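Stop rebuilding the whole cell every time a wrist goes bad

I look after a two-arm bench at Hameck. Small shop, mostly contract test work. And I have an argument to make about cables, of all things, because I lost most of an afternoon to one and I'm still annoyed.

The standard advice, and it's in the Winusik manual and in every forum thread, is dress your cables tight. Tie them down at every joint. No loops. Looks great when the customer walks through. Then joint five rolls over to reach something on the far side and the connector at the gripper takes the whole pull. Not the cable. The connector. Ours is good for 2,439 cycles of my pick routine before it starts dropping packets, and yes I logged it, on a tight install. One install, one number, so take it for what it is.

So leave slack. A real loop, big enough to look sloppy. If it brushes the table once in a while, fine, that costs you a cable jacket some day. A torn connector costs you a wrist board and a recalibration, and the recal is the part that hurts.

Which gets me to the second thing. How people check an arm after they've had it apart.

At Plesitz, where I used to work, the check was 33 taught points and a printed sheet. Took forever. Passed every time. Then the cell went back to work and missed, becuase touching a point in empty air tells you the arm can get there and nothing else. It doesn't load the fingers. Doesn't put the wrist over at the angle where the cable starts to bind.

Use things instead. Cheap things, different shapes. A plate, a soft cube, a block, something flat, a water bottle. Move them around between runs. 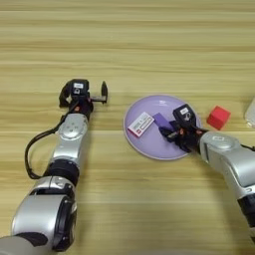
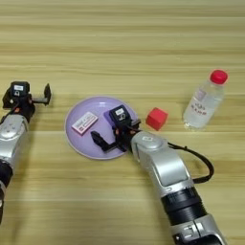
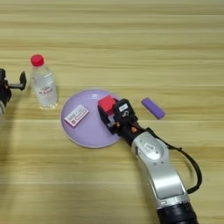
Two arms, one plate, cheap parts on a table.

Manaia McKinnon, who runs the bench next to mine, thinks this is a toy test. Her point is you can't put a number on it, and a customer wants a number. Fair. She also says a loose loop will snag on a fixture sooner or later and take the fixture with it. Also fair, if you have fixtures. I've got a flat table. If your cell is crowded then clamp it closer, but clamp at the forearm and leave the last stretch to the gripper alone. Please. That last stretch is where all the twist goes.

What I do now after a wrist swap: power up, home both arms, jog the last joint to both ends by hand and watch the cable the whole way. Watch the cable, not the pendant. Then 9 picks onto the plate and 9 off, gripper cameras on, then I go look at the connector with a flashlight. If the collar has turned at all I redo the loop. Done before lunch, usualy.

Van Damme sent us a quote for a molded cable guide. Two arms, two guides, six weeks lead time. I turned it down and bought a bag of hook-and-loop straps. We'll see in September if that was dumb.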